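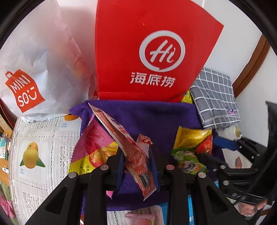
Swapping finger pads and re-zeroing a hand-held gripper pair

Applies to the two-finger hand-helds, both left and right units. Same steps for the Griseck fingers, but the pins are longer on those so keep them separate.

Time: 30 minutes for the pair once you've done it before. Do both units even if only one looks worn. Mismatched pads = one hand grips harder than the other and the recordings drift apart.

When to do it

Pads shiny in the middle third. Edges lifting. Thin packaging sliding out when you tilt the tool. Or the counter hits 7 days of use, whichever comes first.

What you need

Fresh pads, four (two per unit). Hex key for the pivots. Isopropyl, lint free wipes. Plastic scraper, not a blade. The Jatomis feeler card. A small dish for the pins, they roll.

Taking the old pads off

1. Stop recording, unplug the cable at the tool end. Don't pull it by the wire.
2. Open the jaw all the way, and hold it open with the clip.
3. Scraper in from the tip, work back towards the hinge. Slow. The adhesive comes off in one strip if you don't rush.
4. Wipe the finger face twice. Let it dry. Glue over damp alcohol lets go within the hour, seen it plenty.

Pivots

Check them while the pads are off. Wiggle each finger side to side. Any click, take that pin out, wipe it, look for a flat spot. Flat spot, new pin. No flat spot, put it back with a tiny bit of dry lube. No oil! Oil gets on the pads and then you're starting over.

Snug then back off a hair. Jaw should close under its own spring with no sticking anywhere in teh travel.

New pads on

Peel, line up the bottom edge first, press from the bottom to the tip. Squeeze the jaw shut on a folded wipe for 11 minutes. Ribs have to run the same way on both fingers. If one's flipped, pull it now, don't wait.

Grip test

Skip the foam block, it's too easy. Use real snack bags, the crinkly sealed kind, on a soft cloth. Cloth matters because the tips drag in it if the fingers are set uneven. 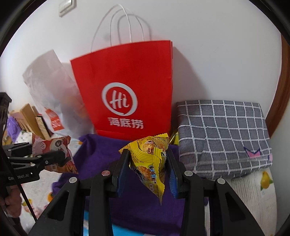
Pick up, hold, tilt both ways, put down. Go for the pillow shaped ones and something long and flat. What you're looking for:

Bag turns in the grip: pads not parallel. Redo the one that's higher at the tip.
Bag slips down: pad still has film on it or there's alcohol left on the face.
Bag creases on one side only: one pivot tighter than the other.
Nothing moves: good, go on.

Then swap hands and do the same with the second unit.

Zeroing

Plug back in. Jaw fully closed, nothing between the pads, press zero in the Cherkaoui panel. Open to the stop, press span. Span should read 1281. A few counts off, do it again. Way off, the encoder magnet has slipped and thats a different page.

Card check last. Slide the feeler card between the closed pads at the tip and then at the base. Same drag both places. If the tip is loose the zero is fine but the pad isn't, so go back to New pads on.

Log it

Unit side, pad batch, span reading, any pins changed. Goes in the Grascombe sheet, tab 2. Old pads in the bin, not back in the drawer. Clip off before you put the tools away.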